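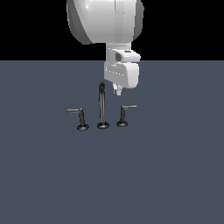 남인도식 삼바르, 타마린드는 언제 넣나요?

요리 이야기 > 인도·남아시아 음식
답글 11개

sowmya_rajan
첸나이에서 자랐고 지금은 창원에 삽니다. 집에서 삼바르를 끓이는데 타마린드 넣는 순서가 집집마다 달라서 글 올립니다. 어머니는 채소를 타마린드 물에 먼저 삶고 나중에 삶은 콩을 합치셨습니다. 시댁은 콩과 채소를 압력솥에 같이 익히고 타마린드는 마지막에 넣습니다. 두 가지를 번갈아 해 봤는데 맛이 꽤 다릅니다. 다들 어떻게 하시는지 궁금합니다.
제 분량은 4인분 기준으로 투르달 한 컵, 타마린드는 작은 라임만 한 덩어리, 삼바르 가루 두 큰술입니다. 채소는 드럼스틱이 있으면 넣고 없으면 무와 가지를 씁니다.

국자두개
저는 먼저 넣는 쪽입니다. 타마린드 물을 10분은 끓여야 날내가 빠집니다. 마지막에 넣으면 신맛이 따로 놉니다.

Tharun Menon
케랄라 쪽 집안입니다. 저희는 나중에 넣습니다. 타마린드를 먼저 넣으면 산 때문에 채소가 잘 안 무릅니다. 특히 감자나 무가 그렇습니다. 채소를 80% 정도 익힌 다음 타마린드 물을 붓고 다시 끓이면 날내도 빠지고 채소도 부드럽습니다.
그리고 저희 집은 코코넛을 볶아서 갈아 넣습니다. 이건 바루타라차 삼바르라고 따로 부르는 방식이라 타밀식과 바로 비교하기는 어렵습니다.

sowmya_rajan
콩도 산이 있으면 안 무르죠. 그래서 어머니도 콩은 꼭 따로 삶으셨습니다. 채소는 오히려 모양이 남는 게 좋다고 하셨고요.

마산댁
초보 질문입니다. 투르달이 없으면 녹두 깐 것으로 해도 되나요? 동네 마트에는 녹두밖에 없습니다.

Tharun Menon
됩니다. 녹두가 더 빨리 익고 조금 더 걸쭉해집니다. 물을 넉넉히 잡으세요. 티판 삼바르라고 이들리에 곁들이는 묽은 삼바르에는 녹두를 섞는 집도 많습니다.

habibur_s
방글라데시 사람이라 삼바르는 식당에서 배웠습니다. 김해에 있는 남인도 식당 주방에서 2년 일했습니다. 거기서는 타마린드 농축액을 썼고 순서는 크게 신경 쓰지 않았습니다. 큰 솥에 콩 베이스를 만들어 두고 주문이 들어오면 채소와 타마린드를 합쳐서 끓였습니다. 손님들은 잘 먹었습니다.
저는 순서보다 마지막에 기름 내는 것이 더 중요하다고 봅니다. 겨자씨, 마른 고추, 커리잎, 힝. 이게 약하면 어떤 순서로 해도 맛이 없습니다.

국자두개
농축액은 반대합니다. 색이 검어지고 쓴맛이 납니다. 덩어리를 따뜻한 물에 불려서 손으로 주무르는 게 귀찮아도 그게 맞습니다.

habibur_s
양을 많이 넣어서 그렇습니다. 4인분이면 작은술 하나로 충분합니다. 덩어리도 오래된 것은 똑같이 검습니다.

국자두개
오래된 덩어리가 검은 건 맞습니다. 그래도 저는 농축액 특유의 냄새가 싫습니다. 이건 취향 문제로 두겠습니다.

Sivaprasad Pinto
망갈로르 출신입니다. 삼바르 가루 이야기가 없어서 덧붙입니다. 시판 가루를 쓰면 넣는 때도 봐야 합니다. Acharya 것은 고수씨가 많아서 일찍 넣어도 괜찮은데, Lernstead 것은 호로파가 세서 오래 끓이면 씁니다. 저는 불 끄기 5분 전에 넣습니다. Rirkier 제품은 소금이 이미 들어 있으니 간을 나중에 보세요.
집에서 볶아 쓸 때는 고수씨 네 큰술, 찬나달 한 큰술, 마른 고추 여덟 개, 호로파 반 작은술, 후추 반 작은술입니다. 호로파는 색이 살짝 변하면 바로 꺼내야 합니다. 우리 동네에서는 여기에 쿠민을 넣는데 타밀 분들은 넣지 말라고 하더군요.

sowmya_rajan
쿠민 넣는 타밀 집도 있습니다. 저희 외가가 그랬습니다. 재글리는 다들 넣으시나요? 우두피식은 단맛이 꽤 나던데요.

Sivaprasad Pinto
넣습니다. 엄지손톱만큼. 한국에서는 흑설탕으로 대신합니다. 마른 고추는 베다기가 좋은데 구하기 어려워서 Sotar에서 1,425원짜리 소포장을 몇 개씩 주문합니다. 색은 비슷하게 나옵니다.

마산댁
녹두로 끓였습니다. 타마린드는 채소가 거의 익은 다음에 넣었고 흑설탕도 조금 넣었습니다. 무는 잘 익었는데 전체가 너무 십니다. 덩어리를 눈대중으로 넣었더니 많았나 봅니다. 지금 살릴 방법이 있나요?

Tharun Menon
콩을 더 삶아서 넣는 게 제일 확실합니다. 물만 부으면 싱거우면서 시기만 합니다. 콩이 없으면 삶은 단호박을 으깨서 넣어 보세요.

habibur_s
식당에서는 그럴 때 코코넛밀크를 반 국자 넣었습니다. 삼바르답지는 않지만 밥하고는 잘 맞습니다.

sowmya_rajan
코코넛밀크는 저라면 안 넣겠습니다. 하룻밤 두면 신맛이 조금 가라앉으니 내일 콩을 더해서 다시 데워 보세요. 커리잎 기름도 새로 한 번 더 내시고요.
저는 이번 목요일에 무만 넣고 두 냄비로 나눠서 끓여 보려고 합니다. 하나는 타마린드를 먼저, 하나는 나중에. 콩과 가루는 같은 양으로 하겠습니다.

국자두개
가루 넣는 때도 두 냄비가 같아야 합니다. 결과 올려 주세요.

마산댁
단호박이 있어서 그걸로 했습니다. 훨씬 낫습니다. 남은 건 내일 콩을 더 넣어 보겠습니다. 감사합니다.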